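4.3 Setting the Work Area for Cloth Tasks

Drinus plans arm moves from the wrist camera views. Before it can plan a cloth task, it needs a mask for each view and a work surface. Do this section after the lens calibration in 4.2.

1. Place the cloth on the table and start Drinus.
2. Open Views and select both wrist streams.
3. Press Hold to freeze one image from each.

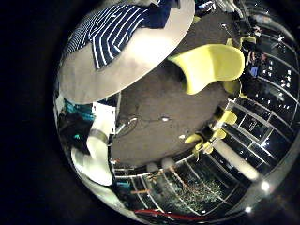
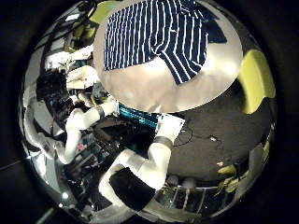

Figure 4-3. Held wrist views, striped cloth on the round table

4. Select Mask > Rim. Drag the circle inward until the black surround is fully outside it. Repeat for the second view.
5. Select Mask > Self. Paint over any part of the robot that shows in the view, including fingers and brackets. Press Save Mask.
6. Select Surface > Round. Click eight points along the table edge. The edge looks like an ellipse in a raw view, so do not correct the points by eye.
7. Select Target > Cloth and click once on the fabric. The outline should follow the folds. If it stops at a stripe, raise Merge from 111 to 400 and click again.
8. Press Check. The planner accepts the work area when the score is 394 or higher.

NOTE: The lens bends straight lines near the rim. Window frames and rails there are not used for matching, and you can leave them unmasked.

NOTE: Reflections in dark glass can be picked up as moving objects. If the log shows "track lost" more than once, draw an Ignore zone over the windows.

CAUTION: Chairs and floor cables are not part of the surface model. Add each one under Obstacles before you turn on arm motion. The planner will route an arm through any space that has not been marked.

CAUTION: Do not set the planning limit above 2,000 steps. The arms pause while a long plan is being worked out, and a held cloth may slip.

9. Press Release to return to live video, then go to 4.4, Grasp Points.

Section revised June 10, 2020, E. Russo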